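Open day at Drokitz, two-arm cell

5/13/19

I finally got to the Drokitz open day, after missing the one in March. It runs from mid-morning until they get tired of answering questions. I stayed for the handling demos and skipped the welding hall, which I have seen before and which has not changed.

Registration was slow. The badge printer was set up for a different label width, so my name came out across two badges. I wore both.

The part I went for was the two-arm cell, run by Ritva Vainio. Her group works on soft goods: bags, covers, garments, anything that changes shape when you pick it up. I spent several years on rigid part feeding, so most of my instincts are wrong for this. With a casting, you find the pose once and it holds. With cloth, the pose you measured is gone as soon as a finger touches it.

The work piece was a small cream cloth bag with orange edging and a teddy bear embroidered on the front. Ritva said they moved away from plain test squares because those made the vision results look better than they were. A real bag has piping, a strap, a second layer, and stitching that is stiffer than the fabric around it. All of that changes how it folds under its own weight.

The demo routine goes like this. The left arm takes a grip on the top edge. The right arm comes in next to it and takes a second grip on the same edge. Then the arms are supposed to move apart until the edge is straight, and the bag is lowered onto the table with the front panel up. The hard part is the second grip. The fingers have to close very near each other, which leaves little room for position error before the two grippers make contact.

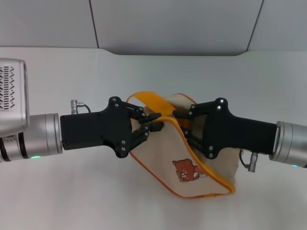

I asked how they keep the arms from colliding at that point. The answer is a shared keep-out volume around each gripper body, with the fingers themselves excluded from it. Below a set distance the arms slow down and only one of them is allowed to move. It costs cycle time, and Ritva was frank that cycle time is not what they are working on this year.

The strap is the other problem. It can fall behind a finger or across the opening, and then the controller has to decide whether the thing it sees is an edge or a strap. They trained the edge detector on 4000 labeled views of bags and covers. Straps are still the largest single source of bad grips. She gave a success rate of 69 percent for the full routine, from pickup to flat on the table, over 700 logged runs. I appreciated that she gave the number before anyone asked and said what counted as a failure: a dropped bag, a wrong face up, or any operator stop.

I watched for about 2 hours, with a break for coffee. The failures I saw were mostly quiet ones. One finger took a single layer where it should have had two, the bag opened sideways, and the arms carried on until someone pressed pause. There is no force sensing in the fingers. Motor current is the only signal, and on thin cloth it is close to noise. I would want at least a crude slip check before putting this near a packing line.

Huguette Cormier from Brokelora was at the rail with the same question, so we compared notes. She packs children's textiles and wanted to know about changeover between bag sizes. The current answer is a new grasp file and half a day of tuning. She wrote that down without comment.

I also stopped at the Brokico table, where they had a vacuum gripper for film bags. Fine for film. The fabric samples leaked too much air to hold, and the person there agreed.

Parking is behind the east building, and the sign for it faces the wrong way. The slides from the afternoon talk are supposed to go up on the Drokitz site, and I will add a link when they do.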